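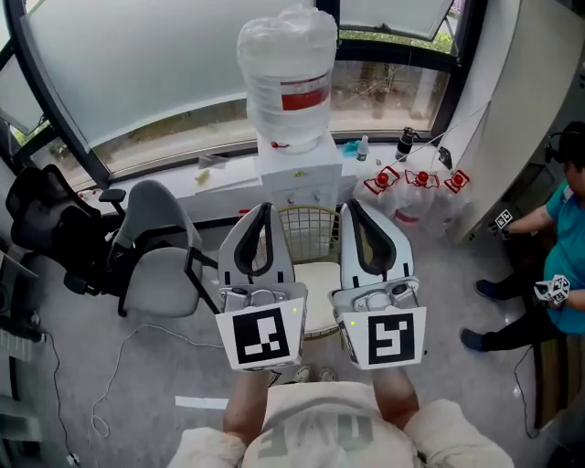

A pair of hand-held grippers, side by side.

About Fondeck

August
By Zorica Dimitriou

Print this page | E-mail this page

Fondeck helps families find out what happened to relatives they lost touch with during the Second World War and the years right after it. We read old letters, postcards and travel papers, we match names across lists that were never meant to be matched, and when we find a living relative at the other end we help the two sides get in touch. It's slow work and we love it!

We began with a single suitcase. My great-aunt kept the mail she had received from the girls she shared a room with in a displaced persons camp, and when the suitcase came to me I couldn't read half of it. The letters were in Polish, Yiddish, Serbian and a German that had been learned in a hurry. I asked a few friends to help, they asked theirs, and before long people we had never met were bringing us suitcases of their own (and cookie tins, and in one memorable case a hatbox with a false bottom).

Today the collection holds over 3,000 letters and cards. All of them are on loan or given as copies, so the originals can go home to the families who own them. We prefer it that way. A letter from your grandfather belongs in your house, where somebody might take it out on a rainy afternoon and read it to the kids.

What we do

Most of our requests start with one name and one town. Often the spelling is off, because a clerk wrote down what he heard, and a person might turn up under four different surnames between one border and the next. Our index, which we call Oron, was built for exactly that kind of mess. It lets us search by sound, by birthplace, by the name of a ship or a school, or by the person who signed as witness. Witnesses are wonderful. People tended to sign for their neighbors, and a neighbor's family is often much easier to find.

When a search turns something up, we write to you first and tell you what we have and how sure we are of it. Sometimes the news is sad. Many of the people we look for did not survive, and we won't dress that up or send it in a form letter. If you would like to talk by phone before you read anything, tell us, and we'll set up a time.

If we find a living relative, we write to them too, and we wait. Some people answer the same evening. Others need months, and a few would rather not be contacted at all - we respect that and leave the door open.

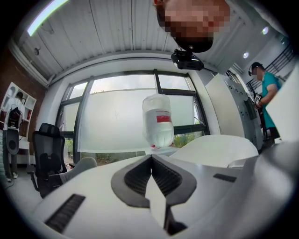 Špela Mladenović wrote to us after her search ended that she had expected a date and a place, and that what she got was a cousin who makes the same plum dumplings her mother made, with the same argument over how much cinnamon goes in. She said the two of them now call each other every week, and that she is still waiting for a straight answer on the cinnamon.

We hear things like that more often than you might think, and they get read aloud at the office every time.

Schools and visits

Teachers, please write to us! Our Chamoun program brings copies of letters into middle and high school classrooms, with translations and maps. Students follow one family's mail from the first postcard to the last one we have, and then they write down what they would want to ask. Some of those questions have sent us back to the files. One eighth grader wondered why a return address kept changing while the handwriting on the envelope didn't, and it led to a foster mother we had missed completely.

Groups of up to 20 can visit the reading room, mornings only. Please bring pencils and leave the pens in your bag.

If you have letters

Don't unfold anything that resists, and don't tape a tear. Keep envelopes with their letters, even the ugly ones, since the postmark may be the best clue in the whole bundle. Write to us with the names and towns you can make out, and we'll tell you what to do next. There is no charge for a search.

Contact: Fondeck Family Search, Box 1743
Copyright Fondeck. All rights reserved.
Back to top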